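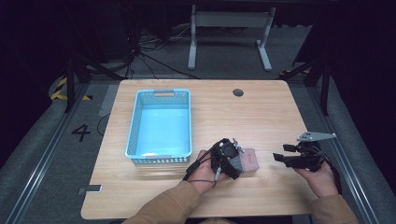

工作记录 2019年6月3日 胶粘样条的湿热老化，第二轮

接着四月那一轮做。上次Lomier的双组分胶在老化箱里放完以后，剥离力掉得厉害，断面大多在胶和底材之间，怀疑是表面处理没做好，和胶本身关系不大。这一轮只改打磨和清洗，其余条件照旧。

样条准备
底材还是Starnov那批铝片，裁好以后去毛刺。分成2组：一组按老办法，只用酒精擦；另一组先用150目砂纸交叉打磨，再用丙酮擦，擦完换新布再擦一遍。每组5条。打磨过的当天就涂胶，不过夜。

涂胶
Suteck的混胶枪前段出来的胶颜色不匀，挤掉一截再用。胶层厚度靠垫片控制，夹子夹紧后把溢出的胶刮掉。有一条夹歪了，边上胶偏厚，背面用记号笔画了叉，测的时候单独记，不算进平均值。
室温固化，明天下午拆夹子。拆之前不要挪托盘，上次就是挪的时候错了位。

老化箱
水箱加的是去离子水。门封条下角有点硬，关门以后要再按一下，不然湿度上不去。开机到湿度稳定大约2小时，稳定以后再放样条，放入时间写在箱门的纸上。
样条竖着插在架子上，彼此不要贴着。留作对照的装自封袋，放干燥柜下层。

拉力机
夹具螺丝又松了，已拧紧。速度设定和四月一样，参数文件没动。导出的表格里位移那一列单位是毫米，Ķēniņš那边发来的模板用的是厘米，合并数据前先换算，上回画出来的曲线就是这里错的。

待办
丙酮快用完了，要补。
砂纸换一个牌子试试，现在这种掉砂，擦完布上还能看到黑点。
断面拍照时旁边放钢尺，光从侧面打，正面打光反得看不清残胶。
四月的旧样条先不扔，等这轮断面出来放一起比。
还没想清楚的：打磨后停放多久会影响结果。如果这轮两组差得明显，下一轮就专门做停放时间。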